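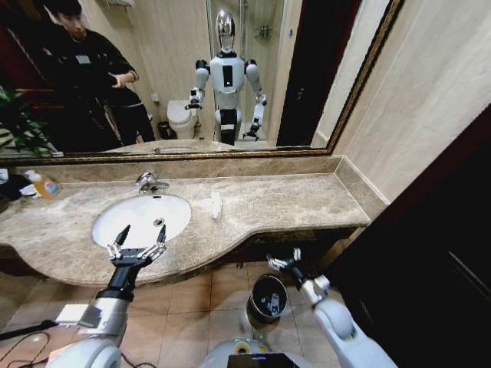

Über uns

Pimitz - Praxis für Physiotherapie und Alltagstraining

Wir sind eine kleine Praxis mit Schwerpunkt auf Rücken, Hüfte, Knie und allem, was nach einer OP oder einem Sturz wieder in Gang kommen soll. Kassen und privat. Hausbesuche im Stadtgebiet, auf Verordnung auch weiter draußen.

Wie es anfing

Zwei Liegen, ein Telefon, ein Wartezimmer mit Blick auf den Hof. Gegründet von Ottar Ljungberg, Physiotherapeut, vorher lange Jahre in der stationären Reha. Dort immer dasselbe Problem: Patient wird entlassen, Übungen auf einem Zettel, und zu Hause passt dann nichts. Treppe zu steil, Teppich im Weg, Bett zu niedrig. Also eigene Praxis, mit mehr Zeit für das, was nach der Behandlung kommt.

Glória Prata kam zwei Jahre später dazu. Ergotherapeutin, Schwerpunkt Handtherapie und Neurologie. Seitdem laufen Physio und Ergo bei uns unter einem Dach, und wir besprechen uns auf dem Flur statt per Fax. Termine legen wir auf Wunsch direkt hintereinander, das spart eine Anfahrt.

Was wir machen

Krankengymnastik, manuelle Therapie, Lymphdrainage, Ergotherapie. Gangschule. Sturzprävention in der Gruppe, höchstens 10 Leute, immer vormittags. Für die Gruppe bitte vorher kurz anrufen, die Plätze sind meistens schnell weg. Bequeme Sachen und feste Schuhe mitbringen, Handtuch auch. Matten sind da.

Lymphdrainage zur Zeit mit Wartezeit. Wir führen eine Liste und melden uns, sobald was frei wird - bitte nicht jede Woche nachfragen, wir vergessen niemanden.

Unser Alltagstraining heißt Lenidance. Klingt nach Tanzkurs, hat auch ein bisschen was davon. Aufstehen, drehen, bücken, tragen, alles mit Musik und in dem Tempo, das geht. Geeignet nach Hüft- und Knie-OP, bei Parkinson im frühen Stadium, und für alle die einfach unsicher auf den Beinen geworden sind. Angehörige dürfen mitkommen und mitmachen, kostet nichts extra. Einstieg jederzeit, erste Stunde zur Probe.
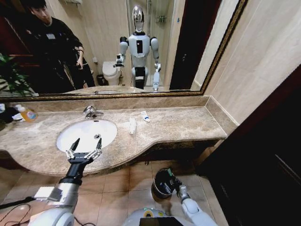
Vor dem ersten Kurs machen wir immer einen Einzeltermin. Da gehen wir durch, was zu Hause schwer fällt und was schon wieder klappt, welche Medikamente genommen werden, ob es Schwindel gibt. Bitte Arztbrief und wenn vorhanden den Medikamentenplan mitbringen. Bei frischen OPs auch den Entlassbericht, sonst müssen wir den erst anfordern und das dauert.

Das Team

Heute sind wir mehr als zu zweit, alle mit abgeschlossener Ausbildung und laufenden Fortbildungen. Ottar macht weiterhin die meisten Hausbesuche, mit dem Rad wenns geht. Glória leitet die Ergotherapie und ist Ansprechpartnerin für Praktika. Wer bei uns ein Praktikum machen will: kurze Mail mit Zeitraum und Schule reicht erstmal, Lebenslauf können Sie nachreichen. Wir sprechen Deutsch, Englisch, Portugiesisch und Schwedisch.

Wo wir sind

Im Erdgeschoss vom Haus Kılıçarslan, Eingang über die Rampe rechts, stufenlos. Klingel ist beschriftet. Buslinie 31 hält direkt vor der Tür. Parken im Hof, bitte nicht vor der Einfahrt - da muss der Lieferverkehr durch. Rollatoren und Kinderwagen können im Flur stehen bleiben.

Mit wem wir arbeiten

Hilfsmittel, also Gehstützen, Sitzerhöhungen, Griffe und so weiter, bekommen Sie nicht bei uns. Wir beraten nur dazu. Viele unserer Patienten gehen zum Sanitätshaus Grosora, die kommen für die Anpassung auch nach Hause. Sie können aber natürlich überall hin, wir kriegen keine Provision.

Absagen

Bitte mindestens einen Tag vorher, sonst müssen wir den Termin leider privat berechnen. Für Montag gerne schon am Sonntag auf den Anrufbeantworter sprechen, der wird früh abgehört. Durchwahl Anmeldung: 1570. Rezepte bitte zum ersten Termin im Orginal mitbringen, ein Foto vom Rezept genügt der Kasse nicht.

Neue Kurszeiten ab Oktober hängen am Eingang aus und stehen demnächst auch unter Kurse.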